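The Emergency Is Over, Please Return Your Forms

14 May 2018

I went to the public meeting about the public health order so that you didn't have to, and also because my television was broken.

For those of you who don't live in Te Moana, first of all, congratulations on your water. Ours spent most of March under a boil notice, which the district council declared at ten at night by taping a sheet of paper to the library door. The library closes at five. I found out from the bakery, which had stopped doing coffee and put up a much larger sheet of paper.
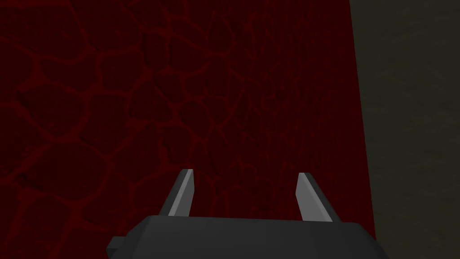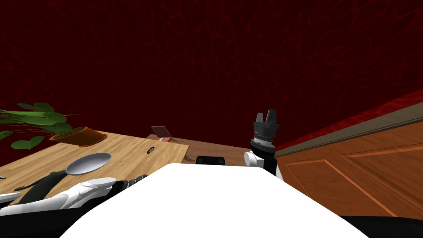 Anyway, the meeting. Its purpose was to decide whether the council should have the power to declare a local health emergency by itself, without a vote, the next time something gets into the pipes. You would think this was simple. Something is in the pipes, you tell people, they boil the kettle. But it had taken the council 17 days to agree on what to call the last one, and by the time they settled on "advisory event" most of us had been having the event for two weeks.

The trouble is the bylaw. I've read it now. It was written at a time when the main threats to health in the district were goats, and it says an emergency can only be declared by a full council "being assembled in good health." Several members were at home in March being assembled in very poor health indeed. So there weren't enough of them in the room to declare that there weren't enough of them in the room. The deputy mayor proposed a vote by telephone. The bylaw has no opinion on telephones, so they took legal advice, and the legal advice came from Brornier, the firm in the city that does all our legal advice, and it arrived after everyone was better.

It was 83 pages long. I asked for a copy at the front desk and was told I could look at it but not take it away, so I stood there and looked at it for most of a lunch hour. The upshot is on page four. Page four says "probably."

The hall was full, or as full as it gets with the back rows roped off. They'd put out hand sanitizer at the door, a nice thought for a bug that lives in the water supply. The chair opened by thanking us for our patience. A man near the radiator said he hadn't shown any, and could that be minuted.

Then we had the presentation. The council has bought a notification system called Jillum, and Jillum will text every household the moment there's a problem. I was quite taken with this idea. It sounds like the sort of thing that would have been handy in March. Then somebody asked whether Jillum had existed in March, and there was a pause, and yes, it had. It had been paid for since before Christmas. It needed a list of phone numbers, and the list of phone numbers was held by the water department, and the water department couldn't release it without a declared emergency.

I'd like to say there was uproar, but it was more of a groan. There are 1,692 households on the town supply, and 248 have signed up to Jillum by themselves, through a web page you can only find if you already know about it. I've signed up. So far I have had two texts, one saying welcome and the other saying to disregard the previous text.

Now, I do want to be fair. The people in the water department were up all night more than once, and the woman from the clinic who spoke after the break was the best thing in the whole evening. She said, without notes, that the clinic had worked out something was wrong on the second day, from the number of parents with small kids in the waiting room. They'd called the council. The council had asked them to put it in writing. They'd put it in writing. The council had asked them to use the form. She held up the form. It has a box for the name of the animal.

She wanted one thing out of the new bylaw, and it was for the clinic to be able to start the clock. If the doctors say it's in the water, the notice goes out that night and the council can argue about the wording in the morning. She got a real round of applause, with feet.

The councilors then discussed it for an hour. One was worried about the effect on tourism. (We have a motel.) Another felt that handing powers to the clinic was a slippery slope, and when asked where the slope went he said he'd need to think about that. A third wanted to know if boiled water notices could be made less alarming, maybe with a friendlier typeface. I wrote that one down word for word because I knew I'd doubt myself later.

We also heard from Nokov, the company that runs the treatment plant under contract. Their person had slides. The slides said that performance had been within target for the year. Someone asked what the target was, and it was an average, so if you have eleven very good months you can more or less do what you like with the other one. I plan to bring this up with my dentist.

In the end they voted – you may want to sit down – to hold another meeting. There'll be a draft of the new bylaw at that one, and it will have the clinic's idea in it as "Option C," which I gather is where they put ideas they'd like to go away. Option A is to leave things as they are. Option B is to leave things as they are and buy a bigger noticeboard.

You can send in comments if you live here. The form is at the front desk or the library, and it's two sides, and the second side is all about how you heard about the form. Please do it though. I know I've been grumbling for a page and a half, but I had a sick kid on the bathroom floor for three nights because I kept giving her more water, like you're supposed to, and I would have paid good money for that text.

Write "Option C" on the first line and sign it. You can leave the animal box blank.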